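Textiles and Everyday Life
Session 4: What Water Does to Cloth
Handout to go with the talk, Maya Hattar

Hi all, I've typed up what I said (and a few things I meant to say and ran out of time for). Bring your fabric scraps again next time, please, and if you took home the blue folder of swatches by mistake, I'd love it back!

We started with fibers, so let's start there again. Cotton is thirsty. The fiber is mostly cellulose, and water gets right inside it and makes it swell. When I passed the magnified cotton slide around, a lot of you said it looked like a twisted ribbon, and that's a good way to remember it. Wet cotton is a bit stronger than dry cotton, which surprised me when I first learned it, and it's one reason cotton sheets can stand so many years of hard washing.

Wool is a whole different animal (sorry). Each fiber has tiny overlapping scales, like shingles on a roof, and they let fibers slide easily in one direction and catch in the other. Add water, soap and a lot of rubbing and the fibers creep past each other and lock. We call that felting if we wanted it and a ruined sweater if we didn't. I still have the child-size cardigan I made by accident in college, and yes, I'll bring it in.

Rayon is the tricky one. It's cellulose too, so people expect it to act like cotton, but most ordinary rayon gets weaker when it's wet. Don't wring it. Roll it in a towel and press.

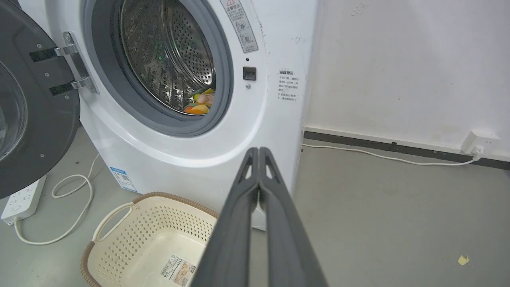
Polyester hardly takes up any water at all, so it dries fast and keeps its shape. What it does hold on to is oil. If you've got a workout shirt that smells fine out of the drawer and terrible ten minutes into a run, that's body oil sitting on the fiber, and warmer water with a decent detergent usually does more for it than extra perfume ever will.

Now, shrinking. Somebody asked me last week why a shirt shrinks the first time and then mostly stops, and I gave a rushed answer, so here's a better one. In the mill, yarn is held under tension while it's woven and finished. The cloth gets stretched a little and more or less stuck that way. The first good soak lets everything relax back to where it wanted to be. That's relaxation shrinkage. After that there's much less left to give, though a hot dryer can still squeeze out a bit more. Felting is separate, and it can keep going as long as you keep rubbing.

Dye is the last piece. Loose dye is just color that never bonded properly to the fiber, and it comes out into the water and goes looking for somewhere else to live. Test a hidden seam with a damp white cloth before you trust anything bright. I'd do it for reds and dark indigo every single time.

For the homework, cut two squares from the same piece of cotton, the same size, and draw a line along the grain on each with a laundry pen. Keep one dry. Soak the other in warm water, let it dry flat, then measure both lines. Write down the before and after, and work out the percentage:

shrinkage = (length before - length after) / length before x 100

If you've got a bit of wool to spare, do a third square and rub it hard with soap for five minutes. It's very satisfying.

Reading: the Quiambao chapter on finishing (skip the part on mill machinery unless you like that sort of thing, I do) and the short Enetti piece on wool. Both are in the course folder.

Squares and measurements are due 24th September. Next session is on stains, so wear something you don't love. I'll bring the coffee and the beet juice, and there's room at my table for anybody who wants to try the grass stain early.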